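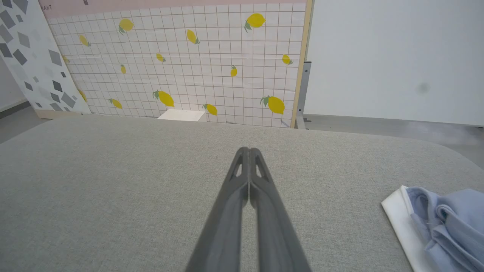 Serrano Gripper Kit: Frequently Asked Questions

What is included in the kit?
Two fingers, the wrist camera, one cable of 137 cm and the screws. The arm is not included.

Which arms does it fit?
It fits the Lorkusa arm directly. For the Emcombe arm you need the adapter plate, which is sold separately.

Can it pick up cloth?
Yes, towels and napkins are the most common use among our customers. Please start with the low force setting. Very thin silk is still difficult and we do not promise a good result with it.

Should the finger tips touch when the gripper is closed?
Yes, they should meet at the tips. If one tip stands higher than the other, loosen the 2 screws at the base and align them again.

How much does the kit weigh?
283 grams with the camera.

How do I clean the fingers?
With a damp cloth only. Alcohol can make the surface sticky.

Can I buy one finger alone?
No, they are sold in pairs. A replacement pair costs 39 euros.

From where do you ship?
From our workshop in Medholm. In August we are closed, and orders from this month leave in September.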